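Home | Skin | Hair | Hands | Archive | About

What I use on my hands in winter

3/23/21
by the blog owner

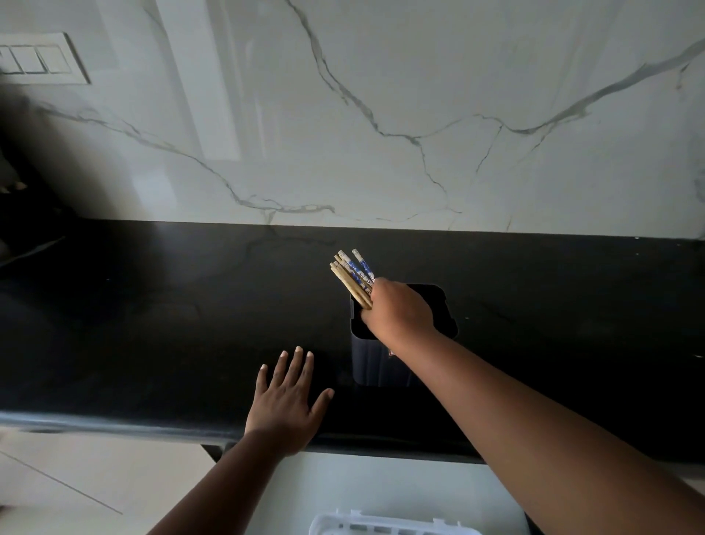 My hands start cracking in November and don't stop until the heat goes off in the spring. I've had this since I was a teenager, and for most of that time I bought whatever hand cream was near the register and used it when things got bad enough to sting. Last fall I decided to pick a few products, use each one long enough to judge it, and write down what happened. Kitchen work is the hard part of it for me, the constant washing and wiping down and putting things away, the chopsticks back in their holder by the backsplash, then another wash because I've touched something else. Any cream I put on in the morning is gone before lunch. So I was looking for something that would hold up through a normal day, and something heavier for night.

I should say that I have dry skin but not a diagnosed condition. If your hands bleed or the skin is raw between the fingers, see a doctor before you buy more cream. I was also not sent anything for free. I paid for all of these.

The daytime creams

The first one I tried was the Brelholm hand cream in the metal tube. It's thick and white and takes a while to sink in. I liked how my skin felt an hour later, softer around the knuckles and less tight when I made a fist. I didn't like the wait. For the first few minutes I couldn't pick up my phone or turn a page without leaving a mark. The smell is light, a little like plain soap, and it fades fast. The tube is a problem. The metal splits along the crimp once you've rolled it a few times, and then cream comes out of the side. Mine ended up in a sandwich bag.

After that I switched to the Olum lotion, the pump bottle. It's much thinner, closer to a body lotion, and it absorbs right away. I kept it next to the bathroom sink and used it every time I washed my hands, which I never managed with the Brelholm. I think that made the difference. A thinner product used eight or nine times a day did more for me than a rich one used twice. After 2 weeks the rough patch on the side of my index finger was smooth, and that patch has been there for years.

The Olum is unscented. It does have a faint smell of its own, a bit like wet cardboard, and you stop noticing it. The pump works until the bottle is nearly empty, and then you have to unscrew it and turn the bottle upside down. I cut mine open at the end and got several more days out of it.

The night cream

For night I used the Pappas balm. It comes in a flat tin and it's solid until you warm it between your fingers. There's beeswax in it, and I believe lanolin, so skip it if wool bothers your skin. It's greasy. I put it on last thing, after I've set the alarm and turned off the lamp, and I wear cotton gloves over it.

The gloves took me some time to get used to. I bought a pack of 5 pairs, thin white ones, and I rotate them through the wash. In the beginning I would wake up with one glove on and the other somewhere under the blanket. Now I mostly sleep through. I've tried the balm without gloves and it works almost as well, but it gets on the pillowcase and doesn't come out easily.

One tin has lasted me since before the holidays, and I'd say a third of it is left. A pea-sized amount does both hands. If you use more it just sits there.

Nails and cuticles

I didn't plan to write about nails but people asked after the last post. I don't use a separate cuticle oil anymore. I had a dropper bottle for a while and kept knocking it over. The Pappas balm works fine for this – rub what's left on your fingertips into the base of each nail. My cuticles still peel a little on the thumbs. I think that's from picking at them, and no cream is going to fix it.

I stopped wearing polish over the winter, too. The remover dries out everything around the nail, even the acetone-free kind. I may go back to it in the summer.

Other changes

I changed the hand soap. The foaming one we had was pretty and smelled like grapefruit, and my skin felt squeaky after it. I replaced it with a plain liquid soap in a 690 ml refill pouch from the drugstore on Brestadport Road. It's cheap and it doesn't foam much.

I also turned down the water. I used to wash my hands in water as hot as I could stand, especially in January, because the bathroom is cold. Lukewarm is not as nice but my knuckles are less red.

Rubber gloves for dishes, yes, when I remember. I like the ones with a cotton lining. The unlined kind make my hands sweat and then I'm back where I started.

What I'd buy again

The Olum, without thinking about it. I'm on my second bottle. The Pappas balm, yes, when the tin runs out, which won't be until next winter at this rate. I probably won't buy the Brelholm again unless they change the tube. It's a good cream, and if you work at a desk and can sit still for a few minutes it might suit you better than it did me. I finished it on my elbows and heels, and it was very good on heels.

I still have a sample of the Brelholm foot cream that I haven't opened. I'll try that next and put up a short post when I've used it for a couple of weeks.

Contact | Copyright 2021, all rights reserved | Back to top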